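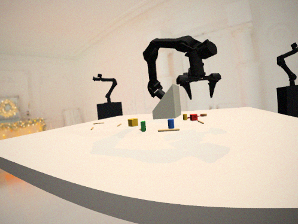

Fig. 1. Coloured blocks, sticks and a grey wedge on a cream tabletop (rendered).

Student Projects > Term 2 > Building and Materials > Group Reports > Ramp Project

Access ramp for the Plisitstead library side door, final report
Group: Solange Carrier, Dale MacDonald, Océane Chisholm
Supervisor: Karine Marchand

1. What we set out to do

Side door at the Plisitstead branch has a step. Parents with prams go round to the front, so does anyone in a wheelchair, and the front is up the hill past the loading bay. Brief from Karine was to design a ramp for it, cost it, and build a scale model. No actual construction. Budget ceiling for the real thing was given to us as $900 in materials, labour not included.

2. Site visit

Went in May, mid-afternoon. Rain on and off. Wayne Grewal from the branch let us in the side way and held the other end of the tape. Step height 280 mm from path to door sill, measured at the hinge side. Path is concrete, slopes a bit toward the garden bed, and we did not get a proper level on it becuase the spirit level was still in Dale's car at the time. Went back for that later.

Garden bed matters more than we thought. There's a drain grate at the corner of it and the ramp can't cover that. Rules out the straight run Océane sketched first.

3. Gradient

This is where most of the argument was. Steeper ramp is shorter and cheaper, and fits in front of the garden bed with no turn. Dale wanted 1 in 8. Fine for a trolley, too steep for someone pushing themselves. We went with 1 in 16 after Karine asked us which of us would like to go up the other one in a chair with a bag of books.

Rise 280 mm, so the sloping part comes to 4480 mm. Too long for one side of the bed, so it has to turn. Landing at the turn, landing at the top so you can open the door without rolling back. Door opens outward, which eats into the top landing. We moved the handrail post twice on the drawing to clear the swing.

4. Materials

Looked at three.

Concrete: lasts, but formwork and the pour put it over budget, and the branch isn't sure the door is staying where it is.

Treated pine: cheapest. Gets slippery in the shade and that wall is in shade from lunch on. Would need grip strips and someone to replace them.

Recycled plastic decking: we priced the Resine boards, supplied through Bergeron. Dearer per metre than pine. Ribbed surface option. Heavier than we expected when we picked up the sample, and it flexes more, so the joists go closer together. That added to the frame cost.

Final choice was pine frame with Resine boards on top. Total with fixings and handrail came in under the $900, but only just, and we have not allowed for delivery. Solange thinks we should of. Noted in section 7.

5. Model

Balsa and card, made in the workshop over 5 sessions. First version was wrong, the lower run had been cut to the length along the ground and not along the slope. Difference is tiny at this gradient but the landing sat crooked and we couldn't work out why for most of a session. Second version OK. Handrail is skewers. Glue used was Sondura wood glue, took longer to grab than the tin says, clamp overnight.

Rolled a toy pram down it. Stayed on the boards at the turn once we added the kerb edge. Without the kerb it went off into the garden bed (painted sponge).

6. Feedback

Showed the model to Wayne at the branch. He liked the turn, didn't like where the rail ends, says people lock bikes there already and will lock them to the rail. Suggested moving the bike hoop to the far side of the drain. Not in our budget but we drew it in.

7. What we'd change

- take the level on the first visit
- get a delivery quote early
- decide the gradient before drawing anything, three of our drawings were binned
- ask about the bikes
- rain test on the sample board, ran out of time

8. Who did what

Solange: costing, section 4, most of the typing. Dale: frame drawing, model base. Océane: site sketches, handrail, model second version. All of us: the first model, unfortunatly.

Drawings and price list are in the folder handed in with the model.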